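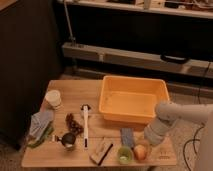
Xiaoyan Shao wrote to us in December to ask why the Stornley household sorting guide still tells residents to rinse everything, when the collection crews had told her that a quick scrape would do. Her letter raised a fair point, and the guide has now been revised.

The former wording dated from the time when all dry recycling from Stornley was sent to the Milau depot, where it could stand for several days before it was sorted. Food left in tins and jars attracted wasps in summer and caused complaints from neighbouring streets. Material now goes directly to the Ekia site and is normally sorted by the following morning. A light scrape is sufficient for tins, trays and plastic tubs. Glass jars should still be rinsed if they have held oil, honey or sauces, and the used washing-up water is quite adequate for this.

Residents have also asked about paper cups. Most have a thin plastic lining and cannot be placed with paper and card. They should go in general waste unless a shop or workplace offers a separate cup collection. The library on Lemma Road has such a collection point beside the main entrance, and cups may be left there during opening hours. Lids should be removed first.

The revised guide makes 2 further changes. Foil may now be included with tins, provided that it is pressed into a ball - small loose pieces fall through the sorting screens and are lost. Envelopes with windows may be placed with paper as they are, and there is no longer any need to tear out the film.

Batteries must not be placed in any household bin. A damaged battery can start a fire in the lorry or at the depot, and crews will leave behind any container in which one is seen. Collection tubes are provided at the library and at the council offices.

Printed copies of the guide will be delivered with the spring calendar. Large-print copies are available on request from Jinlong Fan at the Waste and Recycling Office, who will also accept enquiries about missed collections and replacement containers. Replacement containers are delivered within 14 days of a request. Residents in flats with shared bin stores should speak to their managing agent in the first instance.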